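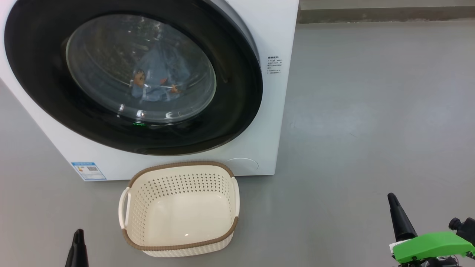
Onyekachi Ezeani wanted to know, before I'd even found a pen, why the laundry room always comes last on the list when it's the one room all of us use. Fair point! So we moved it to the top and that's the order you're getting it in.

Clivmont House > Meetings > Minutes > Laundry room
Search minutes Go

Minutes of the house meeting, Jun 24, 2023, taken by me again (I really don't mind, but somebody else is welcome to have a turn in October). We started a little late while people hunted for chairs. The last minutes were okayed with one fix: the hallway bulb was replaced by Isah, the handyman firm, and I had written Sornau. Sorry to both.

1. Washing machine

The longest item by a mile. The main gripe is loads left sitting in the drum after the cycle ends, and we went back and forth on it for ages. One side says you should be able to lift a stranger's clothes out into a basket right away. The other side would like their things left alone, thank you very much. We settled on a wait of 26 minutes, which is a silly number, but it was what we got when people kept haggling over half an hour. After that you can take the load out, as long as it goes into a clean basket and stays off the floor. The floor is bare concrete and it gets linty, so please take that part seriously.

Next, things in the wash that aren't clothes. Stuffed toys came up – can they go in with shirts? Most of us do it and most of us have gotten away with it. Agreed that small ones are fine if the seams are good, and anything with a battery pack or a music box stays out. If one starts leaking stuffing, stop the wash and clear it up before you go, even if you're already running behind.

The printed warning on the front of the machine is in Chinese, and several people would like to know what it says. I offered to type up an English version if one of our Chinese readers will go through it with me some evening. We'll tape it to the wall so we don't cover the original. Please don't peel any stickers off the front either, we may want the codes if we ever have to call for service.

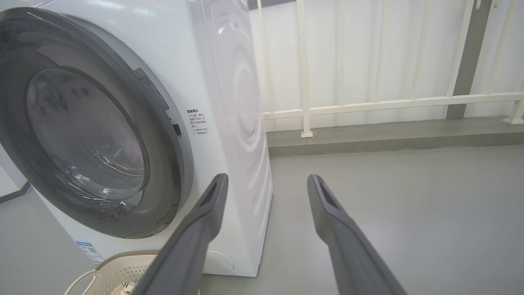
Then the filter. I had it down as "monthly, whoever notices," and you can guess how well that went. From now on there's a sheet by the light switch and you sign it when you've done the job. Put a shallow tray down first and go slowly with the cap, or you'll be mopping. Coins go in the jar. The jar was counted while we were on the subject and stands at $5, so please stop asking if it can pay for pizza.

2. Baskets

We like the plastic ones with the little holes, and we'd like them to stay in the laundry room. They keep wandering upstairs and turning into toy storage (guilty, one was in my closet, it's back). Anyone who carries a load up should bring the basket down the same day. No names on them, they're for sharing. I was asked to add that a basket left on the floor in front of the washer is a trip hazard with the lights low, so slide it to one side when you're done.

3. Money

Trustik quoted $188 for a service visit including a new door seal. That felt steep to some of us, and the seal isn't leaking that anyone has seen. We agreed to spend up to $100 on a basic checkup and leave the seal alone for now. Onyekachi will call them and ask if they do one at that price. Sornau is the backup.

4. Anything else

Drying racks: please fold yours when it's empty. Detergent: the shared bottle is for people who chip in for the shared bottle, and I was asked to underline that, so picture a line under it. The question of quiet hours got going just as people were putting on their coats, with one vote for ten o'clock and a lot of muttering, so it goes on the list for October.

To do: me, the wall sheet and the English notice. Onyekachi, the Trustik call. Everybody else, check your closets for baskets.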